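Gristthorpe soup lunch, quick notes

Ok so the November soup lunch is back on, doors at noon, same hall as before. Sioned Gough is doing the leek one again plus something with barley. Juraj Lukáč is on bread. We sold out last time so tickets are capped at 100 now, no exceptions, please don't email me asking.

Still need people for clearing up!! Two hours tops. Sum-yee Chiang has the sign up sheet, or just grab her after choir.
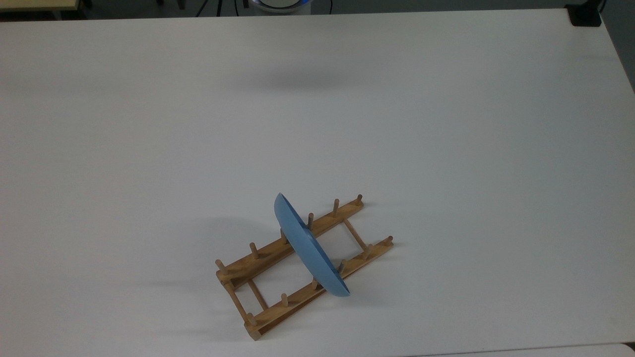

Parking. The Hudec lot is closed for resurfacing all month so use the street or walk. Anyone who can't manage the hill, call Štefánia Kopecký and she'll sort out a ride.

Money stuff: we made $400 in the spring and it all went on the new boiler part. This time its going to the kids' bus trip to Grernau. Tickets are $10, cash or check, kids under five free.

Raffle prizes still wanted, nothing perishable please. Drop them at the side door before 4 pm, the front one sticks. Allergy list has to be in to Sioned a week ahead, she can't do it on the day.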